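# Speaker notes — learning placement from simulated clutter

*Talk for the Kelmendi workshop, 2023-04-11. Slides by Timo, mistakes by me.*
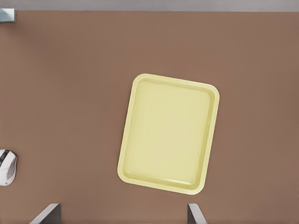

Start with the question we asked ourselves last June: how much does a policy need to see of the wrong things before it stops caring about them? I love this question. It sounds trivial and it kept us busy for months.

**Slide 2 — the set-up**

- Task is placing an object in a tray. Same tray model throughout, position and rotation drawn fresh for each episode.
- Distractors come from a small library of everyday things: a computer mouse, bits of metal, desk stuff. They can land half out of view. Leave them there!
- 2000 simulated episodes for training, 198 held back for testing.
- Say clearly that everything today is simulation. Real arm comes at the end, as a plan.

**Slide 3 — what we changed**

Old version (we called it Ernska): distractors scattered evenly over the whole table. New version, Skasen: distractors drawn more often near the edges of the view, with the tray allowed to sit at a slight angle. Pause here, people always want to ask about the sampling. Detlef Hamann wrote the sampler and will take the fiddly questions.

**Slide 4 — the result**

Slow down for this one. With Ernska the policy still drifted towards pale objects at the border. With Skasen the drift shrank so much that Timo Wegener reran the whole test set with new seeds, and we got the same picture again. I was grinning all afternoon.

Be fair about the weak spot — a pale tray on a light table is still hard. Episode 742 is my favourite failure, play the clip twice. The arm lines up beautifully and lets go a tray's width too early.

**Slide 5 — cost**

One training run takes 40 hours on our machine. Somebody will ask if fewer episodes would do. We haven't tried it properly, so say so.

**Slide 6 — next**

- Textured tables.
- Two trays at once, and the policy has to pick.
- Real arm at Leswood, if the bench is free.

Leave the plot from slide 4 up during questions. Ask if anyone has a distractor library they'd share — ours is far too tidy.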